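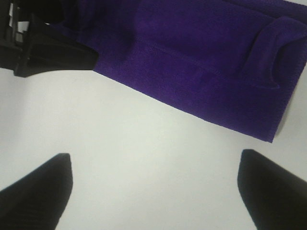 **Cloth tasks: when is a demo a "pass"? trying to settle rules before Wednesday**

**jmangundap**

ok so we have 880 folding demos logged since the start of May and three people labeling them three different ways. I need one rule sheet. Draft below, please tear it up.

1. Start state: cloth on bare white table, nothing else in the workspace. Cloth can be bunched or folded over, but must be reachable.
2. Grippers start open. If one starts closed, bin it.
3. Operator gets one regrasp per corner. Second regrasp = fail.
4. Both arms clear of the cloth at the end, held still for a couple seconds.
5. Labeler does not label their own demos.

Rule 3 is the one I expect yelling about. Go.

---

**hefin_e**

yelling about rule 3.

One regrasp is way too strict for anything fuzzy. Terry and microfiber grab the fingertips and you drop a corner through no fault of your own. If we fail all of those we throw out the recoveries, and recoveries are the part I want the policy to see. Keep them, tag them "regrasp", filter later.

---

**TNina**

Disagree with Hefin. We did "tag it, filter later" on the Rakport set and the later never came. 376 episodes with a tag that meant something different to each person. I still get asked about it.

If it's a fail call it a fail.

---

**hefin_e**

That was a bad tag, not a bad idea. It was called "messy". Of course everyone read it differently.

"regrasp" is a thing you can see. Finger opens, cloth falls, finger goes back. Yes or no.

---

**shukfan**

what about a finger that opens and the cloth doesn't fall bc it's stuck to the pad? had that twice this morning with the thick towels

---

**hefin_e**

ok that's fair. Count it when the fingers close a second time on the same corner. Doesn't matter what the cloth did.

---

**jmangundap**

Writing that down. "A regrasp is a second close on the same corner." Good.

Teófilo can you live with tagged and kept, if the definition is that short? Two allowed, third is a fail.

---

**TNina**

Two, fine. And the tag goes in at record time by the operator, then the labeler confirms it. Not after lunch from memory.

---

**atrummer**

Coming in from the safety side, so ignore me on labels. But there's a rule missing and it should be rule zero.

Two arms over one cloth. When both have hold of it and one operator backs off fast, the other arm gets pulled and the pair can end up touching. I want:

- minimum gap between the two grippers, enforced in software, not by eye
- hand-over-hand moves at the slow speed setting only
- nobody reaches in to flatten a cloth while drives are live. Not even "just the edge"

The last one I have seen broken by pretty much everybody in this thread.

---

**shukfan**

guilty. the hem curls under and it's SO quick to just flick it flat

but if drives have to be off every reset that's 18 seconds each time on our cell. I timed it. That adds up fast over a full session

---

**atrummer**

Then it adds up.

Or use the hold mode on the Yoshida controller, if your cell has it. Check what your risk assessment says counts as stopped. Mine accepts hold for a reach to the table edge, not for a reach between the arms. Yours may differ, go read it, don't take it from me.

---

**hefin_e**

Alternative — stop flattening it at all. A curled hem is a legit start state. Why are we fixing it by hand? The cloth isn't going to be flat in somebody's laundry room.

---

**jmangundap**

Hm. I like that more than I expected to. Reset would be: pick up with the arms, drop, go. No hands.

Only problem is the eval set. Those starts need to be repeatable or we can't compare anything to Risadow's numbers.

---

**TNina**

So two reset types. Training = drop reset, no hands. Eval = drives off, placed by hand to a reference photo, 96 starts, fixed list. Nobody's in a rush on eval anyway.

---

**shukfan**

who's not in a rush lol

but yes ok. can the reference photos be from the wrist cams too? overhead one doesn't show if an edge is tucked under and then everyone places it slightly diffrent

---

**jmangundap**

Yes, wrist and overhead for each start. I'll add it.

---

**atrummer**

Also put cloth color and type in the record. A purple microfiber and a thin white dish towel are not the same job, and a white cloth on a white table is going to hide its own edge from you. Had an operator at Havemard close on bare table over and over. Fingertips looked awful after.

---

**hefin_e**

+1 to that. And pad wear. Check the pads at start of shift, write it down. Worn pads = more regrasps = we're back arguing about rule 3.

---

**jmangundap**

v2, hurried, on my way out:

0. Min gap between grippers set in software. Slow speed for hand-overs. No hands in with drives live.
1. Record cloth type + color. Bunched, curled, folded over all fine as start.
2. Grippers open at start.
3. Regrasp = second close on the same corner. Two allowed, tagged by operator on the spot, confirmed by labeler. Third is a fail.
4. Arms clear and still at the end.
5. No labeling your own.
6. Training resets by drop. Eval resets by hand, drives off, to wrist + overhead photos.
7. Pads checked at start of shift, logged.

Old demos: relabel or leave??

---

**TNina**

Relabel. All of them.

---

**hefin_e**

No. Freeze them as v1 and start clean. I'm not rewatching 880 towels.

---

**shukfan**

with Hefin on this one, sorry Teófilo. could do a small batch of the old ones and see how often the labels flip?

---

**TNina**

Fine, small batch. But I pick which ones, and if half of them flip we do the lot.

---

**jmangundap**

Deal. Send me the list before Wednesday pls, and Andri can you give me a number for the gap in rule 0, I left it blank

---

**atrummer**

Depends on your fingers and your stopping distance. Send me both and I'll work it out tonight.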